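March, evening, Storkivside workshop

Back on the arm tonight, and the new fingers are finally on! Second print, the ones with the long slots cut through them (Brijesh's idea, to save weight) and the diamond grip on the inside faces. The servo sounds a lot happier for it -- less of that straining whine when it holds still. I've put 5 mm screws in for now, as the proper ones are still in a drawer at Ramley.
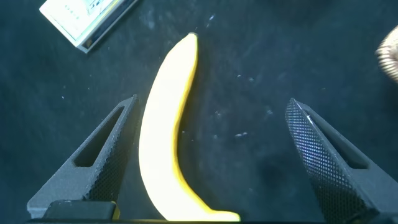

The centring is still off. I keep ending up with the left finger nearly on the banana and loads of room on the right, so I'm going to nudge the wrist offset by 2 degrees and see where that gets me. If it makes things worse I'll put it back and have a go at the camera angle instead (I don't trust my last calibration, I did it in a hurry before tea).

Closing force is set to 34, down from where Brijesh had it. Need to ask him for the Tavdale cable back, and brush the cloth down -- lint everywhere.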